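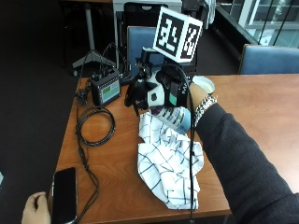
Ninety days, the clerk said, was what the statute gave the special prosecutor, and the judge had signed for it at 3 o'clock.

She wrote it down. She had written down 90 days before, in the Norker case, and it had come to 446.

The Sikari family's lawyer called it a turning point on the courthouse steps. He had called the inquest a turning point too. The police union sent over a statement that could have been last year's with the name changed - maybe it was.

"Will there be charges?" asked the kid from the Edusbridge paper.

"There'll be a file," she said.

The file was at 914 pages already. She had read most of it, and the officer's account changed twice between the front and the back. The judge must have noticed. Whether he cared would take until January, and she didn't believe in January.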